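Emdale cell: gripper fault in the July simulation runs

The overnight batch for the Emdale sorting cell stopped at run 309 of 430. The arm closed on a cube, lifted it and stayed there until the supervisor process timed out. No error was raised. The logs show the jaw command and the jaw position disagreeing by 2 mm from the moment of contact, a gap the controller treated as motion still in progress. It kept waiting for a close that the cube made impossible.

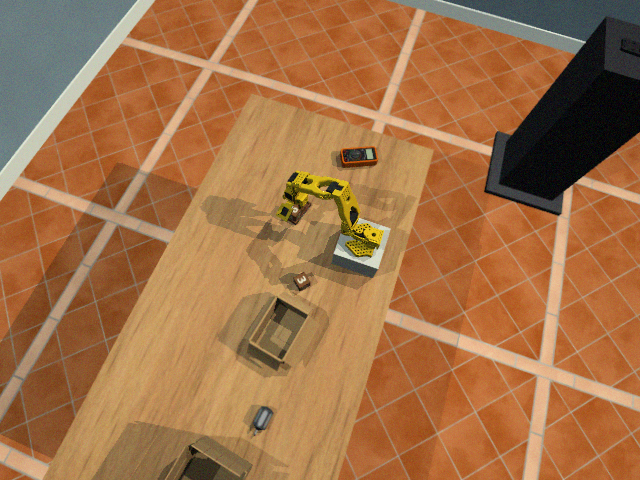

Grip confirmation in Uvum depended on jaw position alone. A position check works if every part has the width given in the task file, and the width in the file was wrong after the June asset update. The cubes are the easy case, with flat sides and one size between them. The multimeter at the far end of the table has not been used as a pick target yet, and its case would have produced the same stall with a larger gap. We have held it out of the task list for now.

The safety side matters more. While the controller waited, it kept raising the closing force toward the motor limit. In simulation this costs nothing. On hardware it would overheat the jaw motor or crush the part, and the stop button would be the only way out.

Two changes are in the current Uvum build. Closing now ends on contact force or position, whichever comes first, and a close that lasts longer than 2 seconds raises a fault and holds the arm in place with force capped. The failed run has been replayed with the old task file and now faults as intended. The remaining runs are queued. Please do not copy the older gripper settings to the physical cell.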